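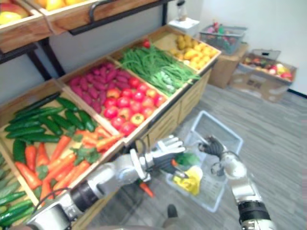
# How to arrange a market stand with artificial vegetables

These notes are for everybody who sets up the wooden stand in the practice shop at Cultgate. I wrote the first version for my own use, and then Dalia Adomaitis asked me to make it readable for other people also. Last changed Sep 11, 2000.

You need one hour if the stand is already clean, and two if it is not.

## What you need

- the long stand with the open compartments
- the vegetables, which are kept by kind in the bags marked Catska
- two soft cloths, one damp and one dry
- one shopping basket
- the drawing of the layout (it hangs inside the cupboard door)

The full set has 96 pieces, without the beans. The beans come in bundles and we never agreed how to count them.

## Step 1: Empty and wipe

Take everything out of the compartments. Wipe the floor of each one with the damp cloth, going along the grain, and then with the dry cloth. Corners collect small green crumbs from the carrot tops. A dry paintbrush takes them out better than a cloth.

Leave the wood to dry for 15 minutes. If you put the vegetables back too early, the paint on the tomatoes can stick a little and leave a red mark.

## Step 2: Carry the vegetables in the basket
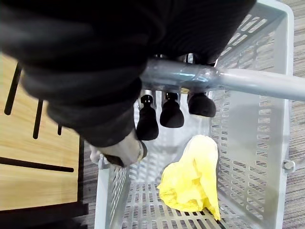 Bring one kind at a time to the stand and finish it before you go for the next. I was mixing kinds in the beginning and I lost much time with sorting. Put the heavy pieces in first and lay the leafy ones on top, with the leaves to the middle. The walls of our gray basket are full of small slots, and the floor is an open grid, so thin things like chili peppers or bean ends can catch there. Pull them out slowly in the direction they went in. Lift the basket by the handle and set it on the floor next to the compartment you are filling – not on the edge of the stand, where it scratches the wood.

## Step 3: Choose the neighbors

Colors do the most work on a stand like this. Two greens side by side look like one big heap from a distance, so I try to put something warm close to every green kind. Carrots in front of cucumbers is the pair I use most. Sweet potatoes like to have something red in front of them; tomatoes or peppers are both good.

Potatoes and other yellow things I keep for the far end. They are light, and the eye goes along the whole stand to reach them.

## Step 4: Fill from the back

Start at the back of the compartment and come forward.

1. **Long and straight kinds** (cucumbers, beans, green onions): lay them parallel, all at the same slant.
2. **Carrots**: these can point in different directions. When they are too straight they look like pencils.
3. **Round kinds**: make a low mound. Turn the side with the nicest color up.
4. **Small and thin kinds**: pack them tight against the front edge.
5. **Napa cabbages**: do these last, because they roll. Let one or two lean on the divider or on each other, and lay the others down. 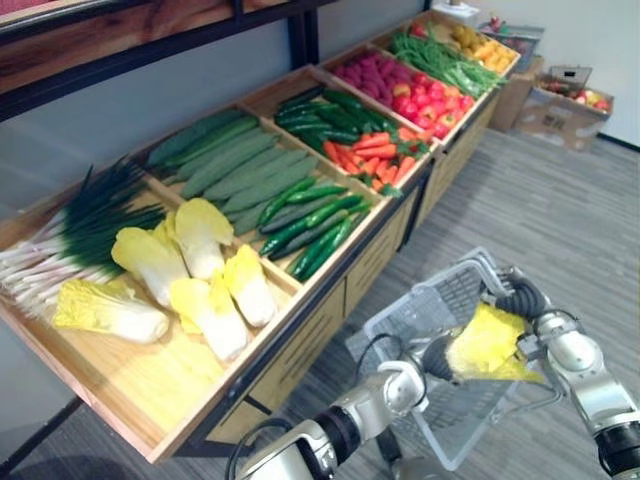
*Napa cabbages next to the green onions, with free space left at the front of the tray.*

## Step 5: Look from the customer's side

Walk back 10 steps and look at the stand from the end, then from the middle. Usually I see one compartment that is too low. Do not add pieces from another kind to fill it. Put a folded cloth under the back row and it comes up by itself.

## If something goes wrong

**The mound slides down.** Take away the top layer and make the bottom one wider.

**A leaf comes off.** Keep it in the envelope in the cupboard. We glue them together once in the month, with the Flarel glue, as the white one turns yellow.

**Pieces are missing.** Look first under the stand, then in the basket. In September we had 13 missing and most of them were in the wrong bag.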